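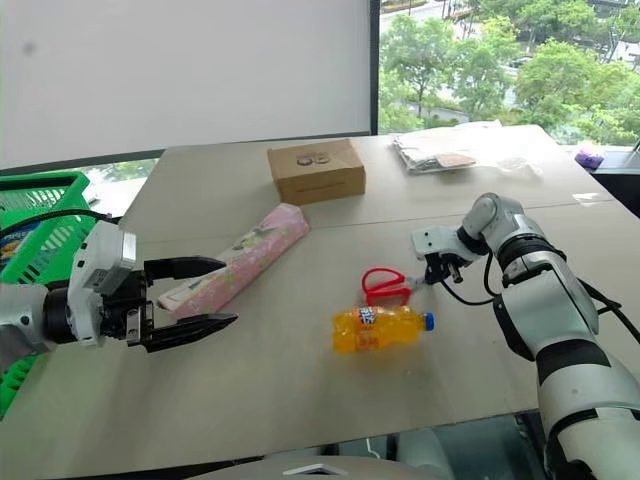 FERENBY SEWING LIBRARY OPENS ITS DOORS THIS MARCH

Last updated: March

Hi, I'm Reshma Hlongwane, and I get to share the news I've been sitting on all winter: the Ferenby Sewing Library is opening on Boateng Street, and you can borrow a sewing machine from us the same way you'd borrow a book!

The idea came out of my own hallway closet. I had a serger in there that I'd used twice (one pair of pajama pants, one very sad curtain) and my neighbor Annatjie Mofokeng was about to buy the same one new. I lent her mine, she lent me her buttonhole foot, and before long half the building was knocking on our doors asking about hem tape.

So now we have a proper room with shelves, a cutting table and 17 machines ready to go home with people. We also have 429 paper patterns, sorted by size and then by whatever mood Annatjie was in when she filed them. Kids' costumes are in the bottom drawers. If you can't find the coats, ask her.

Membership is free for the first year. Machines go out for two weeks, patterns for a month, and you can renew either one by phone. Please trace the patterns and leave the originals whole. I'm begging you.

Pravesh Motaung will be at the repair bench every Saturday from 10 a.m. He fixed industrial machines for years and he's very patient with jammed bobbins. "Bring the machine even if you think it's dead," he told me. "Bring the pedal too, because people always forget the pedal."

We'll also have a beginner class in the evenings, taught by Lizelle Zulu. You'll make a tote bag first and then a simple elastic-waist skirt, and she'll have you threading your own machine before the first class is over. There's room for everyone who has already emailed, plus a few more.

We're still looking for fabric. Cotton, linen and denim in pieces of a yard or more are great, and we'd love zippers in any length. We can't take upholstery foam or anything that's been stored in a damp garage (sorry, Dad).

The doors open at 10 a.m. on Saturday, with coffee until it runs out. Reporters and photographers are welcome any time that morning, so just come find me at the front desk and I'll show you around.

Media contact: Reshma Hlongwane, Ferenby Sewing Library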